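Getting a border resident card for Stumarmont and Virel

Print this page | E-mail this page

Updated 26/02/2008. Covers the card only, not work permits.
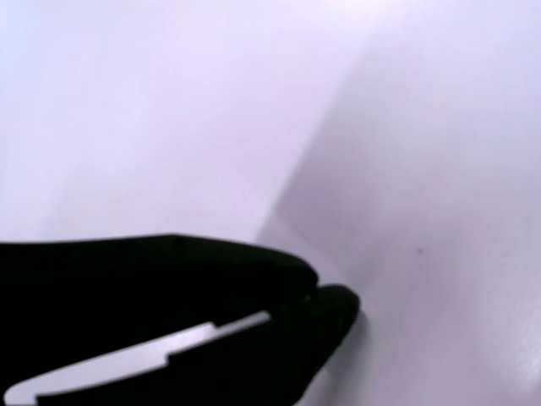
Rongrong Wan wrote in that the old version of this page sent her to the wrong window, and that the consulate in Zamness will not take card applications any more, only passports and the notary stuff. She's right. Go to the district office on the Stumarmont side. Rest of the page redone below.

Who can get one

Anybody who has lived in one of the border districts for a year or more, either side. Citizens of both countries, plus long-term residents if their own country has a visa waiver with the other side. Kids need their own card, they don't ride on a parent's. If you moved districts during the year the time adds up, but you have to show both addresses.

Doesn't matter which side you work on. Does matter where you sleep.

What you need

Form 318, both pages. The Stumarmont version is in two languages, the Virel version isn't, get the Stumarmont one if you have a choice.

Passport or national ID, good for at least six more months.

Proof of address. Lease, tax bill, or the paper from town hall. Phone bills got turned down last July and as far as I know still do.

Two photos, passport size. Write your name on the back in pencil.

The fee, 40, in cash. Local money of whichever office you're in. No cards, no checks from across the line.

Doing the form

Block letters. Blue or black.

Box 4 asks for "place of habitual crossing." Put the crossing you use most. It does not tie you to that one, the treaty lets card holders use any of the local crossings, but if you leave it blank they hand the whole thing back.

Box 7 is family name at birth. Names that only have one spelling in the other alphabet, fine. Names with marks over the letters -- Guangming Yu's wife is a Lü, and her first card came back as Lu, which then didn't match her passport. Write it exactly the way it's printed on the machine line at the bottom of the passport page, and put the full spelling in the notes space under box 11. Both. Takes ten seconds and saves you a second trip.

Box 9, other nationalities. Fill it in if you have one. The two countries swap lists under the consular agreement so they'll see it anyway.

Don't sign at home. Sign at the window.

Handing it in

Mornings only for new cards. Take a number from the machine by the stairs. Have your originals plus one copy of each, the copier in the hall is usually broken and the shop across the street knows it.

They keep the copies, the form and one photo. You get a gray slip with a reference on it. Check the slip before you leave the window! Your birth date especially, they write it day first and people miss it.

The slip isn't a travel document. You still need the passport to cross untill the card comes.

Waiting

Usually four to six weeks. The file goes to the other country's interior ministry for a check and then comes back, and if there's a holiday on either side it just sits. Nothing the district office can do to speed that up.

To ask where it is, call the office and use extension 2644. Have the reference from the slip. Calling before four weeks is a waste, they'll tell you to wait.

If it's refused you get a letter with a code. Code B is address, bring more paper and re-apply, no second fee inside ninety days. Code D is the other side's decision and the appeal goes to the joint border commission, not to the office. Abdul-Rahman Frimpong went through one of those and says put everything in writing, include a copy of the refusal, and ask for the hearing in your own langauge because that's in the treaty annex but they won't offer it.

Using it

Show the card, not the passport. Good for stays up to seven days at a time inside the border zone. Zone only. Past the marker signs you're an ordinary visitor and need whatever an ordinary visitor needs -- this catches people going to the Zamness airport, it's outside.

Goods are a separate thing. The card gives you no extra customs allowance.

Renewing

Every five years. Same form, tick "renewal" at the top, no address proof if you haven't moved. Start two months ahead. An expired card gets taken at the crossing and then you're back to a new application and the full wait.

Lost one: report it on the side where you lost it, get the police paper, then the district office. Cuiping Jiang asked if a lost card found later is still good. No. Hand it in.

Corrections to Yuzhen Yuan, address on the contact page. Will add the Virel office hours when they send them.

Print this page | E-mail this page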